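Clakau Vineyard Project – Progress Report to the Patemgate Fund
August 1, 2024

Dear friends at Patemgate,

It has been a full and happy season on the slope above Zudstead, and we are so glad to be able to tell you how your grant has been put to work since April.
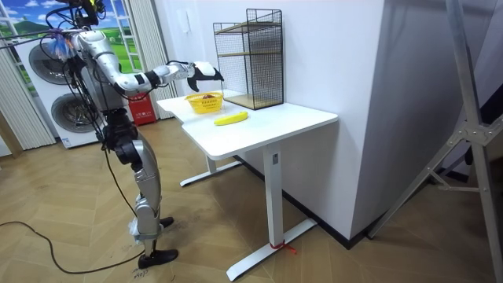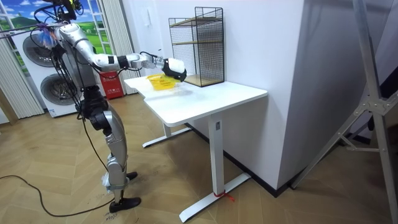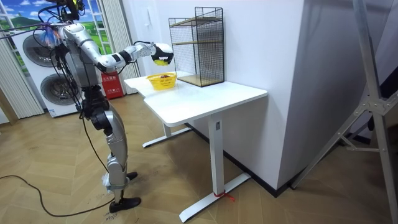

The robot at the white desk, with the yellow basket.

Let us start with the vines, as everyone always asks after them first! We planted 1,718 young Dinu vines on the two lower terraces, and so far 428 of them have needed replacing, mostly at the wet end where the old drain had given up. That is more than we had hoped to lose. The drain has now been dug out and relaid, and the replacements are putting on good green growth – a real pleasure to see on an early walk up the hill.

In the cellar, we have bought 2 secondhand tanks (the grant covered both, with a little left over for hoses and fittings). The floor has been patched and sloped so that it can be washed down properly, although the cellar door still sticks and will have to wait for drier weather.

The press is the one item running behind. The seller has moved delivery back twice, and if it does not reach us before picking we will rent one from a neighbor, who has kindly offered a fair price. We would like your permission to move money from the fencing line to pay for this, should it come to that. The revised budget is attached, and we would be grateful for a reply before the nets go on.

With warm thanks,
The Clakau growers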